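Print this page | E-mail this page

Lullness Housekeeping Course
Handout 7: Sorting small items

Clear the table before you start and wipe the cloth. Take one item at a time and lay it out flat – anything bundled up gets opened first. Turn cuffs the right way out. Long garments go lengthwise so that the folds can be smoothed downwards from the band.

Keep dark, fuzzy fabrics away from pale ones. Glittery pieces are folded last and stored on their own.
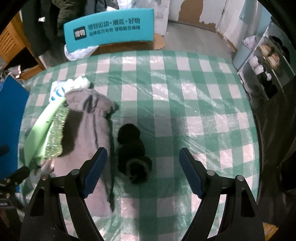
Page last changed: 10/26/20

On a checked cloth the squares help you line up an edge. The black bundle still needs opening out, and the green piece should come off the grey garment before either is folded.

Bring 30 labels to the next session.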